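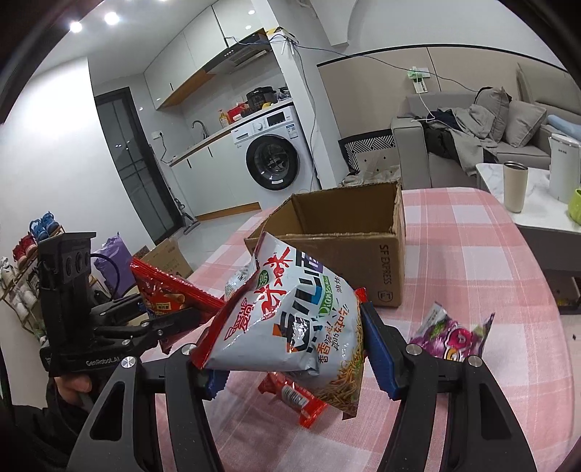 Noodle snacks, a checkered cloth and an open box: the snack supply on a table.

My aunt Veronika Ruchti kept her snacks in the cupboard over the stove, behind the flour, on a shelf none of us children could reach without a chair and a lookout. She was the most generous woman in Cilldale, and she would have given you the coat off her back in May or in January, but she believed that a bag of crisps left out in the open was a bag of crisps already eaten. I loved her dearly, and I have come to think she was wrong about this, and I'd like to take a little time to say why.

I am in favor of the box on the table. By that I mean a plain cardboard box, the one the last delivery came in, flaps up or flaps tucked in, whichever way they happen to fall. You put it on the tablecloth where everyone passes on the way from the kitchen to the sofa, and whatever packets you own live in it or near it. No wicker, please, and no matching jars with chalk labels. I bought a set of those once, the Enetti ones with the cork lids, and I spent a whole evening pouring perfectly good snacks out of perfectly good bags, and within 2 days they had all gone soft and I had no idea which ones were the spicy ones.

The bag is a wonderful thing, you see. It tells you what it is from across the room. It is red or purple or white with a band of red at the top, it has a picture of the very thing inside it (a bit flattering, sometimes, but then so are most portraits), and it makes that lovely crackle when you pick it up, so that somebody in the next room calls out to ask what you're having. A jar never started a conversation in my house. I don't read a word of Chinese, and I still have firm favorites among the packets from the Avotiņš shop down the hill, chosen purely by their pictures and colors and, once or twice, by a cartoon that took my fancy.

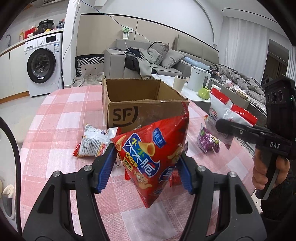

My husband takes the opposite view, and in fairness to him I should put it down. He says a box on the table is a box you walk past 300 times, and that a person of ordinary strength can only walk past so many times. He once read me the calories off the back of a family bag from Plevau, 2920 of them, in the voice of a man reading out a will. He has a point! I do eat more on the days when the box is full. But I also eat with other people on those days, and when my snacks were up behind the flour I ate them standing, by myself, with the cupboard door still open, and rather fast.

Then there's the matter of tidying, which people raise with me as though I had never thought of it. A box is the tidying. When company is coming I gather the packets off the cloth, drop them in, and the table is ready for plates. The half-finished ones go on top with the tops folded over, so they get eaten first, or at least they're supposed to. When the cardboard gets tired I flatten it and wait for the next parcel, and it has never been a long wait.

I will grant my aunt the flour. It belongs on a high shelf, and so do the rice and the good vinegar. But the little foods, the ones you offer a neighbor who has only come to return a dish, ought to be down where the neighbor can reach in and choose for herself. Mine took the purple one last time and stayed until nearly seven.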